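How does a drawing learn to move?

Have you ever flicked the corner of a notebook and watched a little stick figure run? Then you've already made animation! Every cartoon you love, from the five-minute ones before breakfast to the big films at the cinema, works with the same trick.

Your eyes and brain are a brilliant team, but they can be fooled. If you look at one drawing, then another that's nearly the same, then another, and they go by fast enough, your brain joins them up and sees something moving. Most films show 24 pictures every second. Try saying "hippopotamus" out loud. In the time it took you to say it, a film would have shown you more than a dozen pictures!

Does somebody have to draw all of them?

Sometimes, yes. In a lot of cartoons, though, each drawing stays on screen for two pictures in a row, so the artists only need 12 drawings for each second. Animators call this working "on twos". When something very quick happens, like a sword fight or a sneeze, they may go back to a new drawing every time so that it looks smooth.

Let's take a real one. Lục and the Paper Boat is a short film about a small green frog who wants to cross a pond in the rain. It was made by a tiny studio called Skunano, and the director, Lụa Đàm, drew the frog herself. She needed 2437 drawings to tell the whole story, and 449 of those are just for the storm!
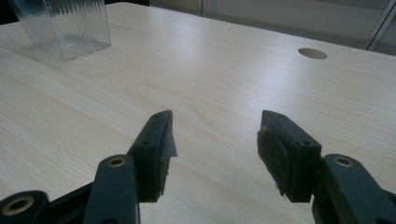 Margaux Millet

Before anyone draws the frog jumping, they need a plan, and the plan is called a storyboard. It looks a lot like a comic. Each box shows one bit of the story, with notes underneath such as "frog looks up" or "big splash". The storyboard artist for Lục was Iulian Stanciu, and his first version had no boat in it at all — the frog was going to cross on a leaf.

Next come the key drawings. These are the most important moments in a movement. Think about a jump. You crouch down, you push off, you're high in the air, you land. Those are your keys. The drawings that go between them are called in-betweens (a very sensible name!), and often a different artist does them.

Why do cartoon characters go squashy?

Watch a bouncing ball in a cartoon very closely. When it hits the ground it goes flat like a pancake, and when it shoots up again it goes long like a sausage. Animators call this squash and stretch. It makes things feel heavy or light or full of energy. Lục does it every time he lands, and his cheeks wobble a tiny bit afterwards. I must have watched that part nine times.

And what about the voices?

The voices are usually recorded early on. The actor stands at a microphone and reads the lines, and the animators listen to the sounds so they can draw the right mouth shapes. Say "ooo" in front of a mirror, then "eee". See how different your mouth looks? Brisa Tapia, who plays Lục, also had to do lots of croaking.

Have a go yourself

Get a pad of sticky notes and a pencil. Start on the very bottom note and draw a dot near the sticky edge's opposite side, where the paper flicks. Let the next note fall on top and draw the dot again, a tiny bit higher. Keep going for 20 notes or more, then flick from the bottom up. Your dot flies!

Once you've got the hang of it, try giving your dot legs. Or a hat — hats are great fun, as they can fall off.

Words to remember

Storyboard: the plan of a film, drawn in boxes
Key drawing: an important moment in a movement
In-between: a drawing that joins two keys together
On twos: using each drawing for two pictures in a row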